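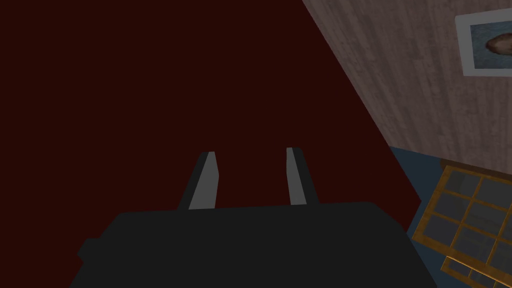 Section 2: Setting up your Lukix kitchen scale

I wrote this part of the guide after setting up the Lukix in my own kitchen in Natdale, twice (I moved the toaster, and then everything else had to move too). It takes 10 minutes if you have the batteries handy. Mine took longer. Read the step about the feet before you put anything on the tray!

Before you start

You'll need the scale, the weighing tray, two AA batteries, a soft cloth, and something of known weight. The kit doesn't come with a calibration weight, so I use an unopened bag of sugar for a quick check, plus my big Birkett mixing bowl. I once had the bowl weighed at the post office and it came out at 1,228 grams, and I've written that on a bit of tape underneath.

Putting in the batteries

1. Turn the scale over and lay it on the cloth so the display doesn't get scratched.

2. Slide the battery door toward the cable slot. It's stiff the first few times, so use your thumb and push flat. Don't pry it up with a knife.

3. Put in both batteries, matching the plus and minus signs. Fresh ones, please, and both the same brand.

4. Close the door until it clicks, then turn the scale the right way up. The display shows a row of dashes and then a zero.

Note: If you see "Lo" straight away with new batteries, take them out, wait a moment and put them back in. Mine did this once and never again.

Finding a spot for it

The Lukix weighs through its four feet, and every foot needs to be sitting on something hard and flat. Counters are good. Tables are good if they don't wobble. A folded towel, a silicone mat or a cutting board with a bit of a bow in it will all give you numbers that wander around, and you'll end up blaming your recipe.

5. Wipe the spot clean and dry. One crumb under a foot can tip the scale more than you'd think.

6. Set the scale down and press lightly on each corner in turn. If it rocks, screw the low foot out a quarter turn and try again.

7. Keep all four feet on the same material. If your counter changes from wood to stone or tile partway along, pick one side and stay on it, as there's nearly always a tiny step at the join. 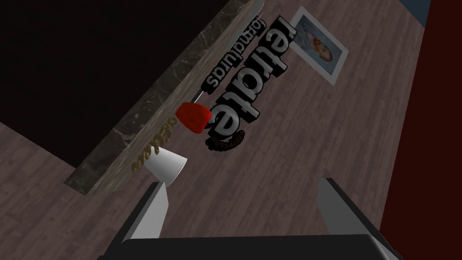
Wood grain alongside a band of marble-like stone.

Caution: Don't set the scale on or beside a cooktop, even one that's turned off. The plastic base softens with heat, and steam gets into the display from underneath.

Caution: Keep it away from the fridge too, if you can. I had mine on top of a small one for a while and the last digit jumped every time the motor kicked in.

Zeroing and checking

8. Put the tray on and press ZERO. Wait for the little circle in the corner of the display to stop blinking.

9. Set your known weight in the middle of the tray. Give it a few seconds to settle and read the number.

10. Lift it off. The display should go back to zero. If it sticks a gram or two high, press ZERO again and repeat the check.

If the reading is further off than that, hold down ZERO and UNIT together until you see CAL, then follow the prompts in Section 4. You'll need a proper calibration weight for that one, so leave the sugar out of it.

Choosing your units

Press UNIT to go from grams to ounces to pounds and ounces, and then to milliliters. The scale remembers the last one you used, so do look at the display before you pour. I've made pancake batter in ounces thinking I was in grams, and let me tell you, that's a lot of flour.

The milliliter setting is meant for water. Milk comes out close enough for everyday baking, but oil and honey don't, so weigh those in grams.

Saving your bowls

I love this feature and hardly anybody I know uses it. The Lukix can store the empty weight of up to 99 bowls, jars and pans, so you can put a half-full jar on the tray and find out how much is left inside.

11. Put the empty bowl on the tray and press SAVE.

12. Use the arrows to pick a slot number, then press SAVE again.

13. Write the slot number on the bottom of the bowl. Pencil works on unglazed pottery, and tape is fine on glass and metal.

Note: If you own the older Rundalell tray, the one with the raised rim, save your bowls again after switching to the flat one. The two trays don't weigh the same and the saved numbers won't match. Cleaning for both trays is covered in the next section.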